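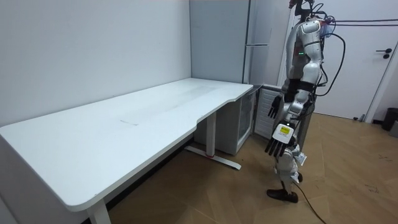 Debate night in Imoren: what a turnout!

If you missed Monday's mayoral debate at the Schumacher Auditorium, you missed a good one. We had 900 people in the seats and another 3000 watching the stream, and the questions from the floor were sharper than anything the moderators came up with (sorry, moderators!).

Transit took up most of the first hour. Mpho Buthelezi wants the Route 17 bus running until midnight by December, paid for out of the parking fund, and she had the numbers ready when Councilman Gultden pushed her on it. He'd spend the same money on fixing the Fludo Street bridge first. Both of them got real applause, and both of them went over their time – more than once.

Then came housing, and the room woke right up. Gultden defended his vote against the riverside rezoning and said the plan for 2000 new apartments had no answer for schools or sewers. Buthelezi said she'd bring it back in her first month, with the school money written in. It was the clearest difference between the two all night, and I loved hearing it argued out in full sentences instead of on yard signs. 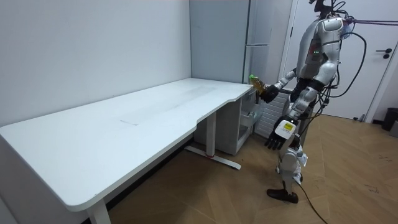

Denise from the Eastside wrote in the next morning to say she had walked in a Gultden supporter and walked out undecided, mostly over the bus. "I work nights," she wrote. "Neither of them had ever talked to me before, and on Monday one of them did."

We'd love more letters like hers, whichever way you lean. The full recording is on our site, the second debate will cover parks and policing, and doors open at 6:30. Come early – the balcony filled up fast this time!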